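Getia Home Notes
Workshop and Desk
10 Nov 2022

Cleaning Dust Out of a Desktop Computer

A desktop computer pulls air through its case all day, and whatever is in the room goes in with it. Carpet lint, pet hair and cooking grease all end up on the fans and the heat sinks. A clean every 11 months or so is enough in most homes. With a cat or a wood stove, do it twice a year.

What you need

A Phillips screwdriver
A soft paintbrush, one inch wide, never used for paint
A can of compressed air or a small electric blower
Cotton swabs
Isopropyl alcohol, the strongest the drugstore sells
A muffin tin or egg carton for screws
A microfiber cloth

Skip the household vacuum. The plastic nozzle can build up a static charge, and the suction is strong enough to lift a loose jumper or a small screw. Furniture polish and window cleaner should stay in the cupboard too.

Before you open it

Shut the computer down from the menu, switch off the power supply at the back and pull the cord. Hold the power button in for 10 seconds. Take a picture of the back with your phone before unplugging the rest, so the speakers and the monitor go back where they were.

Carry the case to a table at a comfortable height. A garage or a covered porch is better than a bedroom, as a lot of what comes out will settle on the nearest surface. Touch bare metal on the case before you reach inside, and again each time you come back to it.

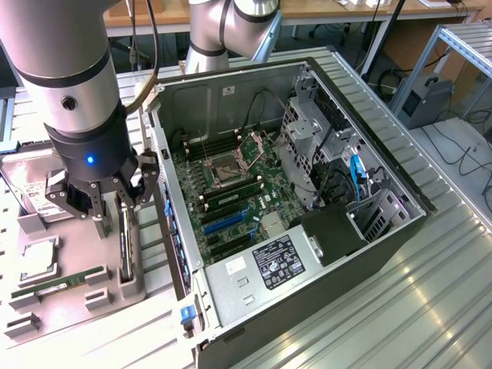

Dust sits wherever the air slows down, and that means corners, the floor of the case and the fins of the heat sink. Start high and work toward the bottom so nothing gets cleaned twice. Lay the tower on its side with the panel off, so the motherboard faces up and both hands can get at it. Loosen the dust with the brush first, then blow it out in short bursts, keeping the can upright. A tilted can spits liquid. Leave the processor and its cooler in place for an ordinary cleaning. If you do have the processor out, with the bracket and lever standing open, keep the brush and the air well away from the socket. The contacts in there are fine and very hard to straighten.

Fans and filters

Hold each fan still with a finger or a cotton swab while you blow air on it. A fan spun fast by compressed air can wear its bearing. Wipe the blades with a swab barely dampened with alcohol, front and back.

Most newer cases have a mesh filter at the front or underneath. Slide it out, rinse it in lukewarm water with a drop of dish soap and stand it up to dry overnight. Ours is an old Hukimora case with no filter at all. We cut a piece of nylon stocking to fit behind the front grille, and it has worked well enough — change it when it turns gray.

The memory slots are worth a few seconds with the brush, run lengthwise. Leave the sticks in unless the machine has been giving trouble. If you take one out, hold it by the edges and note which slot it came from.
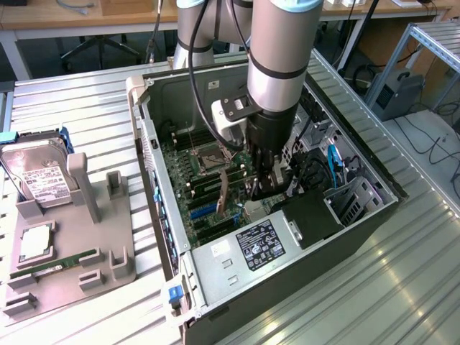 Closing up

Check that no cable is resting against a fan.
Press each power plug gently to see that it is seated.
Look in the muffin tin. It should be empty once the panel is back on.
Stand the case up, reconnect everything and turn it on.
Listen for a minute. A ticking sound is usually a cable touching a fan blade.

Keeping it clean longer

Raise the tower off the carpet. A scrap of shelf board is fine, or one of the low rolling stands sold by Zindgate and others. Leave a hand's width behind the case for warm air to get out. Wipe the outside vents when you dust the room, and do it before December if the heating is going to run all winter — dry air and closed windows make for a lot of lint.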